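# Squeaky stair treads, can I fix them from above?

**Wanda Dvorak**

Hello all! We moved into my late aunt's house in July and the stairs are driving me up the wall.

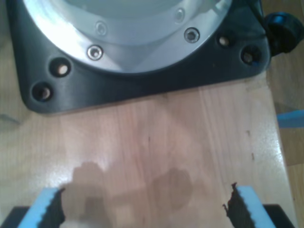

There are 13 steps, and the worst ones are the third and fourth from the bottom. The underside is plastered over and I'd really like to leave it that way. My husband goes up at 4 a.m. after his shift and wakes the whole house, bless him. Is there a way to do this from the top?

**Terence Hartley**

Yes, and it's a nice little job. Have somebody walk up slowly while you listen, and mark the noisy places with pencil. Drill a small pilot hole down through the tread into the riser, put in a trim screw with the head a bit below the surface, and fill it. I used two or three per step on ours (the house is 47 years old) and it's been lovely and quiet. If there's a gap at the back of the tread, work in some powdered graphite first, as that alone may do it.

**Clotilde Coste**

baby powder in the cracks!! worked for my mom, you do have to redo it every winter though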